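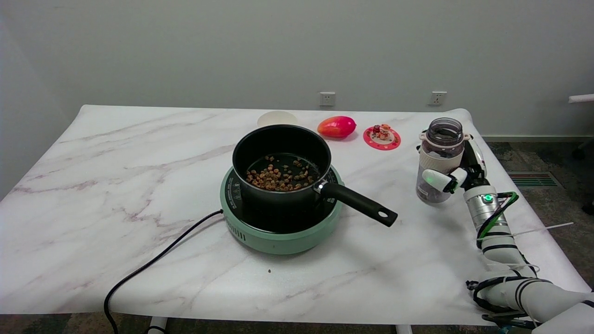

Small Kitchens, Big Suppers

7 April 2018
By Dimas Santoso

I have now lived in my apartment for 71 days, and I'm ready to tell you everything I know about cooking in a place where you can touch the fridge and the front door at the same time. It isn't a lot, but several of you wrote in after the last newsletter asking how I manage, so you've only got yourselves to blame!

First, the stove. I don't have one. I have a single countertop burner, and I've grown ridiculously fond of it. When I moved out of the house on Muñoz Street I gave away two boxes of pans (my sister Iker took the good Dutch oven and has not mentioned it since) and kept a saucepan, a skillet and one pot big enough for pasta. I thought I'd miss the rest. The only thing I've gone looking for is the roasting tin, and I don't have an oven to put it in anyway.

Cooking on one burner changes the order you do things. In the old place I'd have rice going at the back, onions in the middle, something burning up front. Now I start with whatever holds its heat best and work backward. Rice goes first. It comes off, lid on, wrapped in a bath towel, and it'll sit happily while I do the vegetables. Eggs are always last. If there's a sauce I try to make it the night before, and if I haven't made it the night before we're having soy sauce and a squeeze of lime.

A few of you asked about toasting nuts and spices without an oven. A dry pan does the job just fine. Keep the heat lower than you think you need, shake the pan every so often and don't wander off to check your phone, which is how I lost a whole bag of cashews in my first week. Tip them onto a cold plate the second they smell good, or they'll keep on going in the pan. I like peanuts crushed up over noodles with a bit of brown sugar and chili. My mother does hers with garlic and tiny dried fish, and hers are better, and she reads this newsletter so hello Mom.

Now, shopping. With a fridge the size of a carry-on I've had to stop buying like I'm feeding a soccer team. I walk down to Zisus, the little grocery behind the bus station, and get enough for two days, maybe three. They sell loose herbs by the handful there, so I'm no longer throwing out a slimy half-bunch of cilantro every single week. Their mushrooms are great too. The bread, I'm sorry to say, is still terrible – go to the bakery across the street and get there before ten.

The supper club is still on, by the way! Last month I squeezed 4 people in around my table and we ate noodle soup with our elbows tucked in like chickens. Everyone brought their own bowl and that worked so well I'm keeping it as a rule. For the next one we're borrowing the back room at Plirkumeo, the café with the blue awning, which can hold 60 if we stack the armchairs. It'll be a potluck. Please bring something that can be eaten at room temperature, as there are exactly two outlets in there and the coffee urn gets one of them. Somebody (you know who you are) brought a fondue set last year and blew the lights in the whole building.

If you've got a one-pan recipe you swear by, send it to me before the end of April. I'd love more things with beans. I have plenty of things with eggs. Handwritten is fine, a photo of the back of an envelope is fine, and if your grandmother never measured anything then just write down what she said and I'll try to work it out on my end.

Oh, and whoever left a green-lidded tub of pickled carrots at my place, I've finished them. They were wonderful. Come and get your tub.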